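The color in the back bedroom

I have been promising an update on the back bedroom since May, and Zuleica wrote to me last week asking whether I had fallen into a paint can, so I suppose I had better sit down with my coffee and tell you how it's going. The short answer is slowly. The long answer is the rest of this post, and you know me, it will be long.

For anyone new here (hello, and welcome, there is a lot of talk about curtains), we live in an old narrow house in Grunstead with ceilings that don't agree with each other. The back bedroom is the smallest room and the one I love best, and for as long as we've been here it has been a sort of yellowish cream that I never chose. I put up with it while the kids were little. Then my sister moved her sewing table out, and all at once there was nothing in there to hide the walls, and I stood in the doorway and thought, well, now is the time.

I wanted gray. I have wanted a gray room ever since we stayed with Mehrangiz in Presberg, in that upstairs room of hers where I slept better than I had in years. I don't even know if it was the color or the soup she fed us, but in my mind it was the color, so I came home and started collecting paint cards. You would not believe how many grays there are! I had 40 of them at one point, fanned out on the bed, and my husband came in and asked very politely whether I could tell any of them apart. I could. Some were green grays and some were brown grays, and there was one that I swear was plain blue and had been put in the wrong rack.

Before any color could go up there was the dull part. I washed the walls with warm water and a little dish soap, filled the picture hook holes, and sanded the filler by hand with a scarf over my hair. Ewan Hollis from two doors down lent me his good stepladder, and I have now had it so long that I feel shy when I see him at the mailbox. (Ewan, if you are reading this, it's coming back with banana bread.) The window trim took me longer than all the walls together. Whoever painted it last had gone right over the latch, and I spent one whole evening with a little scraper and the radio on, getting it free again, and I can't tell you how happy I was when that window opened.

The first sample I tried went up by the closet and I disliked it right away. It looked like a wet sidewalk. The second was softer and I lived with it for a while, and I almost bought a whole gallon of it, but every time I carried a cup of tea in there late in the afternoon it turned a bit minty and made me feel as if I was at the dentist. So back I went to the paint store, where Horácio Macedo has been mixing my colors since we did the kitchen, and I told him I wanted a gray that had once met a lilac. He laughed at me, but he knew just what I meant. He added a touch of something, and then a touch more, and dried a dab on a card with a hair dryer while I stood there holding up the line.

What I had forgotten, and I really should know this by now, is how much a color changes when it goes around a corner. You pick one gray and you end up with a warm pinkish one on this side and a cool blue one on that side, with a dark little line between them.
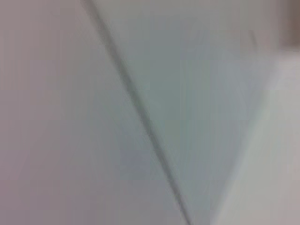

I find I like that more than I thought I would. At seven in the morning the whole room is cool and quiet, and by supper it has gone pinker and softer, and I keep making excuses to go in and look. Manaia McKinnon came by with her swatches to help me think about curtains and we ended up sitting on the floor for an hour talking about her daughter's wedding, with the swatches still in the bag. So I have no curtains to report. I'm leaning toward plain white linen, and Manaia is leaning toward a stripe, and I expect she will win, as she usually does.

Still to do: the second coat behind the door, the baseboards, and the closet shelf, which I keep putting off. I also want to move the small bookcase in from the hall, but I have to empty it first, and you can imagine how that will go. I'll sit down with the first old cookbook and be lost until dinner.

If any of you have a rug you love for a small gray room, please tell me in the comments. Nothing too precious, the dog sleeps in there.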